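About Jemstead

Jemstead is a small company that collects examples for robots that must learn to work in people's homes. Our customers build the learning systems. We supply what these systems learn from: many recordings of two robot arms doing ordinary kitchen jobs, guided by a trained person from the first movement to the last.

We began with 11 tasks and one pair of arms in a rented kitchen in Turnent. Today our library has 319 tasks. The company has grown, but we still rent real kitchens and we still prefer them to a studio. In a studio everything has its place and the light is always the same. In a kitchen that has been lived in, the counters have things on them, the floor shines, and the cabinet doors do not all open with the same force. A learning system that has only seen the studio will have difficulties on its first day in a home.

How we work

Each task begins with a written sheet. It says what the arms should do, where they should start, and what counts as finished. The operator reads the sheet, tries the task several times without recording, and then starts the session. We ask for 100 good examples of each task before we close it. Between examples the operator changes something small, such as the position of an object on the counter or the angle from which the arms come near.

The large pieces in a kitchen interest us as much as the small ones. Many data sets contain only cups and blocks on a table. We think the arms should also learn how to move close to a heavy appliance, how low they can reach beside it, and how to keep both wrists free at the same time.

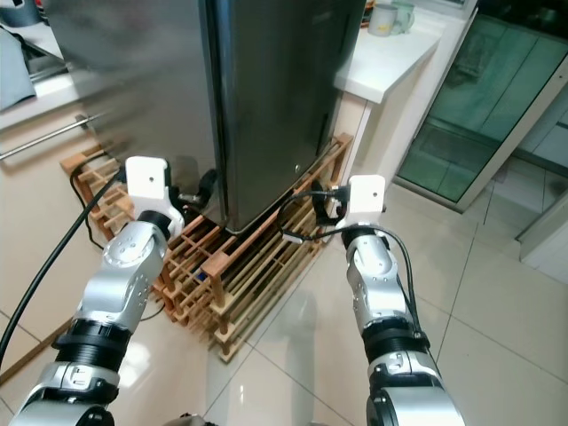 Do you keep the examples where the robot makes a mistake?

We keep them, and we mark them. An example with a mistake goes into a separate part of the library, together with a short note that tells what went wrong and at which moment. Some customers train only with the good examples. Others ask especially for the mistakes, so that their system can learn how to recover. The price is the same for both.

Our operators

All operators are employees of Jemstead. They learn for six weeks before their recordings go to a customer. The first two weeks are only for simple movements: reach, stop, go back. It can be boring, and we tell this to every person who applies. But a calm hand is easy to recognize in the data later, and a nervous hand also.

Operators work in pairs and change places after each block. One guides the arms, and the other follows the sheet and writes down anything unusual. We do not pay by the number of examples. We tried this in our first year and the movements became too fast, so we stopped it in June and have not returned to it.
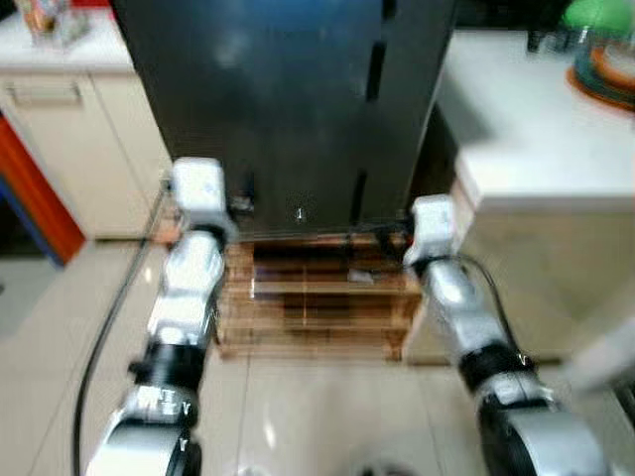 Checking takes more time than recording. Every example is watched from start to end by a person who was not in the room. This person compares it with the sheet and can accept it, mark it as a mistake, or send it back to us with a question. When two checkers do not agree, the example waits until a third one has seen it. We also check that the arm positions and the camera pictures have the same timing, because a small delay there can spoil a whole session.

For this part of the work we wrote our own program, which we call Caria. It shows the pictures and the joint movements side by side, and it keeps the history of each decision. Customers receive this history with their data. If you want to know why an example was accepted, you can look it up yourself.

Privacy in the homes

Before we record in a kitchen, the owner signs an agreement and walks through the room with us. Letters, family photographs and medicines are taken away. The owner may ask us to delete a session at any time before delivery.

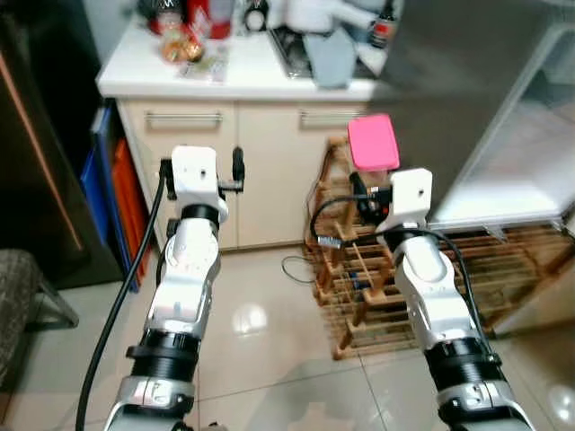
Two-arm work at the kitchen counter, one of our regular settings.

Where we are now

Our main office is still in Turnent, on the second floor of the Ragnarsson building. We have recorded in 691 sessions until now, and new kitchens are added every month. If you have a kitchen that you do not use during the day and you live not far from Turnent, we would be glad to hear from you. We pay a daily rent, we bring our own floor protection, and we put everything back in its place before we leave.

For questions about data, samples or prices, please use the contact form. We answer in English and usually before 5 p.m. on the next working day.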